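About > Who We Are

Who we are (and why there's a newspaper in your laundromat)

Hi! I'm one of the people who puts out The Voyle, a free paper by and for people who rent, work and get by in Stunuvstead. I got stuck writing this page because I complained the loudest about the old one, which still said we were "launching soon."

We're a small left-wing media collective. Some of us would call ourselves anarchists, some socialists, and a couple of us get itchy around any label at all and just want the buses to run past nine. We argue about it plenty. What we agree on is that a town this size shouldn't have to get its news from a landlord's Facebook page.

The whole thing started during the Renari Street rent strike. People in one building had no idea that people two doors down had gotten the exact same letter, with the exact same increase. So we made a one-page sheet, printed 80 copies at a friend's job (thank you, friend) and stuck them under doors. The next one was 300. These days we print 3,000 of each issue, and I still fold a truly stupid number of them at my kitchen table.

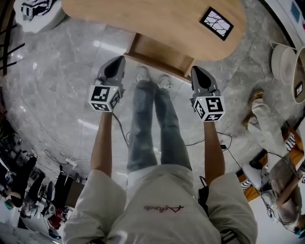

We don't have an editor in chief. Every issue gets planned at an open meeting, and whoever shows up gets a say in what goes in. If you've been to two meetings you can block something, but you have to explain yourself and you have to stick around to help fix it. That rule came out of a very long night over a cartoon, and I'm not getting into the cartoon again.

Nobody gets paid. We've talked about changing that – it's a real problem when the folks with the most to say are also working doubles – and for now we cover bus fare, childcare during meetings, and food. Usually it's rice and beans. Once it was an enormous lasagna and attendance was suspiciously good.

Money comes from 130 supporters who chip in every month, plus whatever lands in the jar at events. We don't take ads, we don't take grants with strings on them, and we don't endorse candidates. They ask every time! We'll print a letter from one, same as we'd print a letter from you, same word limit.

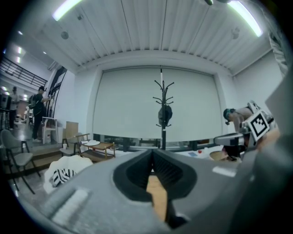
Besides the paper, we run the Tilari, our lending library. It's mostly labor history, tenant law and zines, plus a shelf of mystery novels that keeps growing no matter what we do about it. You don't need a card. Write your name and the title in the notebook and bring it back when you're finished.

We also do a writing night in the back for people who've never written for a paper before. Bring a story about your job, your building, your kid's school, whatever's bugging you. If you'd prefer to talk while one of us types, that's fine too, and you can stay anonymous. Spanish is welcome, and so are messy first drafts (mine are awful).

Our next big push is a tenant phone tree for the blocks south of Renari Street. We need people who can make calls after 6 p.m. and people who know how to make a spreadsheet behave. Come by, or write to us and tell us which one you are.

Recent from The Voyle
- How to read your lease without crying
- Warehouse workers on the new break schedule
- What the town budget says about bus service
- Letters: the cartoon, again
- Zine swap at the Tilari, June

Contact The Voyle | Stunuvstead | Reprint anything, just credit us | Back to top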